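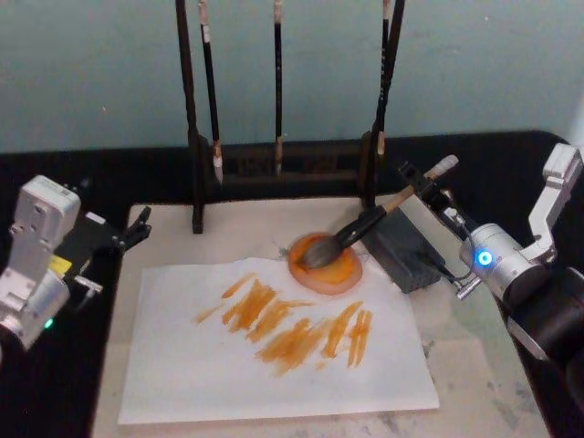 Inking at the orange dish, right arm. Two loose bands of strokes on the sheet so far.

February, late afternoon. Back on the brush planner. I moved the stroke code out of the old Jaltolbridge branch and into its own node, so I can restart it without taking the arm drivers down too (hooray!). The re-ink trigger now goes by stroke length instead of a timer, and I'm a lot happier with it. You can see on paper where a stroke starts dark and goes scratchy, and that's the number I want the planner to learn -- I'm just typing it in for now.

Contact height is still the touchy part. The paper has faint wrinkles, and the planner thinks it's a perfect plane.
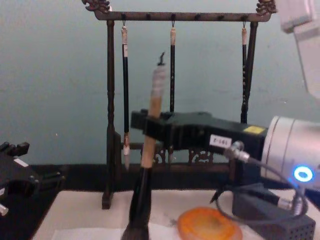 Why not just close the loop on force and forget the height map?
The bristles are so soft that the wrist reading sits down in the noise for most of a stroke, so we keep the height map and use force only as a stop limit.

Log from the Unberg recorder came to 582 MB, and I trimmed it to 3,000 control ticks before replaying. Two of the replays drifted at the end of the stroke. I'm blaming timestamps: the head camera topic lags the joint states, and my interpolation was happily reaching into the future. Patched, needs a proper test.

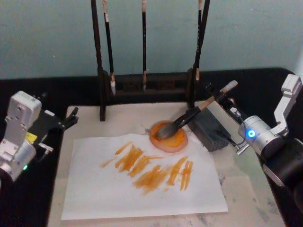
Rack detection

Wrist view next. The Tabrizi segmenter loves the long black handles and then loses the thin cord at the top, so the grasp point slides down the shaft. I'm going to fit a line per brush and work up to the crossbar from there. The carved base panel keeps coming back as extra brush tips -- mask it out!

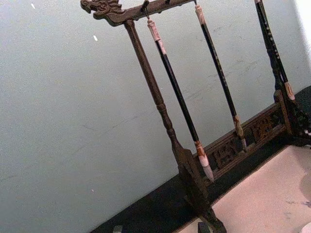 2 min read

Tilted view, so the "brushes are vertical in the image" shortcut has to go. Rotate by the wrist pose first, then fit. I'll push it to the Clondport repo once the unit tests stop yelling at me about quaternion order (again).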